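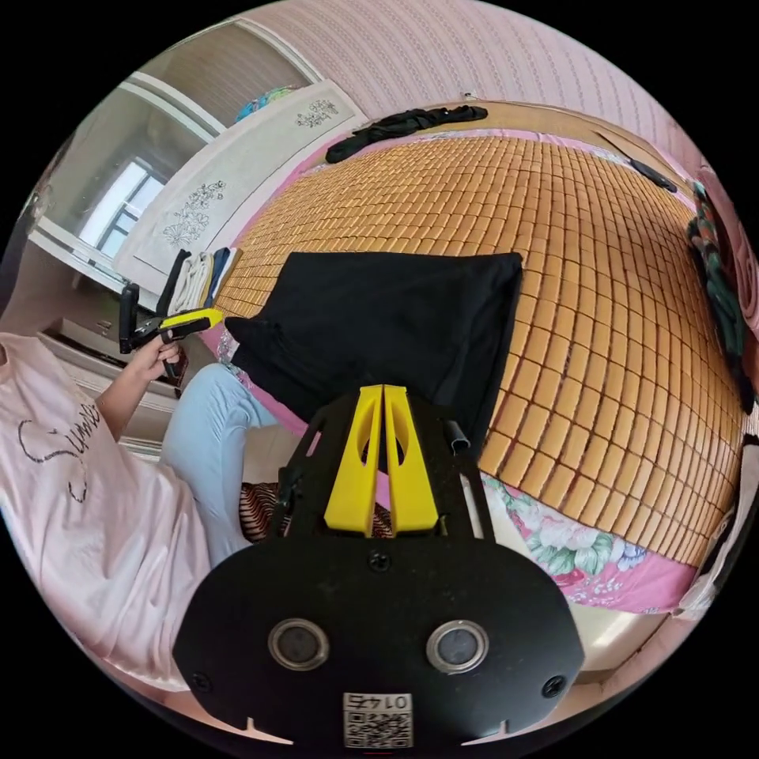 Chapter 3
Folding, and Where to Do It

I learned to fold on a bed. My grandmother had no table big enough, so after lunch she'd strip the quilt off, smooth the bamboo mat flat with the side of her arm, and dump the washing at the far end. I got the small stuff. She got the sheets, and she got to complain about how I did the small stuff!

I bring this up because almost every housekeeping course I've sat through starts you off at a waist-high table with good light and a clean top, and then you go home and fold on the bed like everybody else (or on the couch, or on your own knees in front of the TV). So in this chapter we're going to work on the bed. If you have a table, lovely, use it, and skip the part about your back.

A woven bamboo mat makes a nicer folding surface than you might expect. The little tiles are firm, so you can press a crease into a shirt without it sinking away from you the way it does on a mattress. They also sit in a grid, and that gives you straight lines for free. Lay the bottom hem along one row and you'll see right away if the cloth is crooked. Maureen Rudd, who taught the evening class where I first tried out these lessons, used to draw chalk lines on a blanket to get the same thing.

Black clothes deserve a word of their own, and I'm putting them first on purpose. They show every bit of lint, and they hide their seams. In a pile of black laundry you can pick up what you think is a T-shirt and find you've got one leg of some leggings. Feel for the collar or waistband before you start folding. Work near a window if you can. I do mine at 3 in the afternoon, when the light comes in low across my bed, and I leave anything I can't figure out for last.

Now, corners. My students fuss over corners more than anything else, and Dušan Nedeljković once spent most of a class on a single pillowcase. A big flat piece folded into a rectangle is going to have corners that crumple a little. Leave them. What matters is that the long edges line up, so the thing stacks and doesn't slide off the shelf onto your head.

Before you read on, go get some laundry. I mean it, the rest of the chapter won't make much sense with empty hands. You'll want:

one large flat piece, such as a sheet or a tablecloth
a few dark tops
a pair of jeans
something stretchy that you hate folding

Put the pile at the foot of the bed and keep the near half clear. Sit on the side that feels natural to you. We'll start with the large piece.

3.1 The big rectangle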